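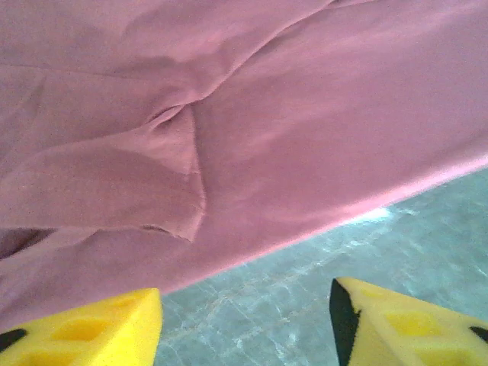
Vamamlow brings its folding table to Nellstead this August

NELLSTEAD, 2/8/22 - I get to write the fun announcements at Vamamlow, and I've been itching to share this one! Starting in August, our free folding sessions are coming to the Triltthorpe hall in Nellstead, and anybody with a pile of laundry at home (so, everybody I know) is welcome to come and fold along with us.

We're a small home-care outfit. We mend, wash and put away linens for people who haven't got the time, and customers kept asking how we get a towel to sit flat on a shelf. So we wrote it down and named it the Aasen fold, after the street our first shop was on. It takes 3 moves and you can learn it in an evening, even if your linen closet looks like mine did.
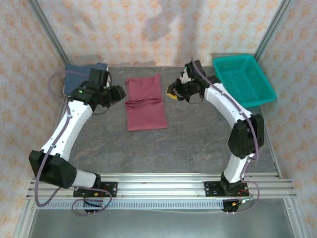 A folded cloth on the table, with the teal basket in the back corner.

Each session runs 95 minutes and there's room for 19 people, so please do book. We start with plain cloths, the kind with no pattern to line up, and spend a good while just smoothing. I know that sounds dull - it's my favorite part. Then we go on to pillowcases, and we finish on the fitted sheet, which still gets the better of me now and then.

Bring 2 things from your own laundry basket. Old and faded is fine, and so is a frayed edge (my own dish towels are a disgrace).

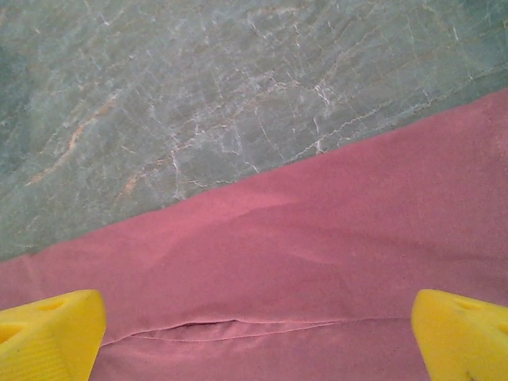

By the Vamamlow news desk

My one big tip before you come: find yourself a straight edge. Lay the cloth out on a table or a counter, get one side running nice and straight, and work from there. Pull the wrinkles toward you with flat hands and don't tug at the corners.

Sessions are free, and tea is on us. To save a place, stop by the Vamamlow counter in Nellstead or leave your name at the Triltthorpe hall desk. Reporters are welcome too, but you'll be handed a pillowcase!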